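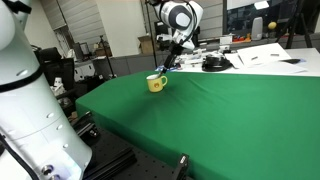 Right, a thread on buying robot arms, as I've spent most of June being sold them and I'm grumpy. 1/11

Sullik's quote arrived at 52 pages. The arm gets a page and a half. The remainder is options, and the options are where your money goes. 2/11

14 replies 31 shares

Take the gripper. Not in the base price. Neither is the plate that joins it to the wrist, £958 from Sullik for a disc of metal with holes in it. I asked if anyone buys the arm without the plate. The rep said he'd get back to me. 3/11

Skoren do include the plate, to be fair to them. Then you read on and the cable is extra, and so is the "starter licence", renewed every year. What happens in year two if we don't renew? "The arm will still power on." Lovely. 4/11

9 replies 22 shares

Demos. Every one I've sat through has been a mug or a block on a nice clear bit of table. Fine. Ask them to use YOUR mug, with the handle turned the wrong way. Ask for it 200 times in a row and watch how keen they are to book the slot. 5/11

Drerkunar said yes to the 200, then sent a contract for the day at £3708, travel not included. I have put that one in the drawer. 6/11

Stuff missing from every quote I've had: something solid to bolt it to, clamps, spare fingers for the gripper, lights, a second screen, and a person's time. Mostly the person's time. 7/11

40 replies 67 shares

We put down two weeks for setting up. It'll be six. I wrote six in the first draft and was told it looked negative. 8/11

And do you need two arms? Everybody wants two arms. Two arms is two service plans, two lots of spares and one poor soul working out why they won't talk to each other. Write down the job that needs the second one before you sign. We're still writing ours. 9/11

Someone asked about Sqalli. Cheapest by a long way, no UK repairs, send it back in the original crate at your own cost. Have you got room to keep a crate that size? We haven't. 10/11

6 replies 11 shares

Budget goes in at the start of July. I've asked all four for one price with everything on it, plate, cable, licence, delivery. One reply so far, and it's a brochure. 11/11

June 18, 2019
18 replies 45 shares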